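Altow Workplace Help > Equipment and Staffing

Staff reassignment after installation of a two-arm cell
Asked 4/21/18

Our department at the Cabrera site has been notified that cable and small-box handling at bench 3 will move to a two-arm cell supplied by Prukitz. Two employees currently hold that bench. Are they to be reassigned, and must their job descriptions be rewritten before the cell is accepted?

Answer 1
Reassignment is not automatic. Under the site procedure, an employee whose main task is automated keeps the same grade and is offered training as a cell attendant. The attendant sets out parts, clears stoppages and signs the shift log. The job description should be amended before acceptance — not afterward — as the training record refers to it. Please allow 15 working days for review.

Answer 2
ours was done after and no one minded. ask your supervisor

Answer 3
The first answer is correct on grade but leaves out workload. At our Herkuvex line, the attendants lift less and watch more, and several have asked for shorter turns at the station. Loose cables remain the hardest part of the work, and experienced bench staff should be consulted on how they are laid out.

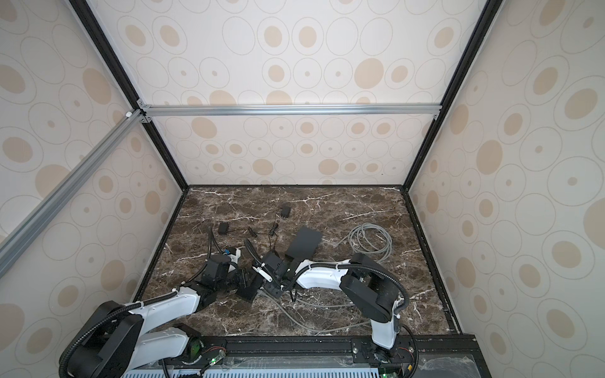
Altow replied that turns at the cell are now limited to 70 minutes, and that the limit should be written into the amended description.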